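The Thin End of the Produce Aisle

The bag on the roll is the cheapest object in a grocery store and one of the harder ones to replace. It is high-density polyethylene, blown as a bubble, flattened, sealed at the bottom and perforated. The milky look comes from the resin: crystalline regions in the polymer scatter light. A low-density film of the same gauge would be clearer, softer and easier to stretch, and it would also sag under a few pounds of potatoes.
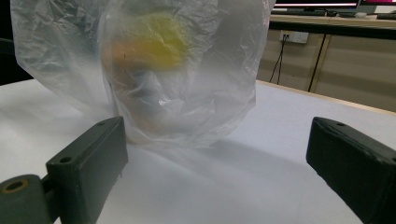 Thin film creases easily and keeps the crease.

Storage is where the bag does most of its work, and where it performs worst. Fruit goes on respiring after harvest. It takes in oxygen and gives off carbon dioxide, water vapor and, in the case of apples and bananas, ethylene. Polyethylene passes oxygen moderately well and water vapor poorly, so humidity inside a closed bag climbs within hours. Leafy greens tolerate this. Mushrooms do not.

Plakitz, a converter that supplies regional chains, spent last May testing vented film against its standard roll. The trial covered 2,202 bags packed with four kinds of produce and held at refrigerator temperature. Vented bags showed less condensation on cucumbers and peppers. Carrots lost more weight in them and went limp sooner. Yaroslav Mykhailiuk, who ran the trial, set the vent count at 310 per bag and now thinks that figure was too high for root vegetables — a separate roll for carrots would solve it, but few stores will give up the rack space.

Compostable film is the usual alternative. Ikberg sells one based on a starch blend. It lets water vapor through far more readily than polyethylene, which helps with condensation, and it has a shorter shelf life on the roll. Stores that keep rolls near a misting line have had trouble with bags sticking shut.
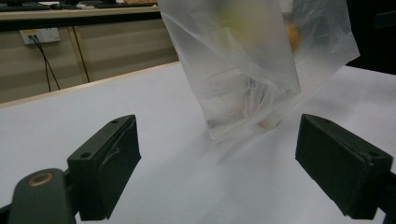
Daryna Demchenko disputes the emphasis on film altogether. Most household losses, she argues, come from leaving the bag tied, and two minutes spent opening bags after shopping would do more than any change of resin. Her own practice is to leave the neck open for everything except herbs and salad greens.

Mykhailiuk agrees on the knot. He would still like the carrots tested again, with fewer vents and a longer hold.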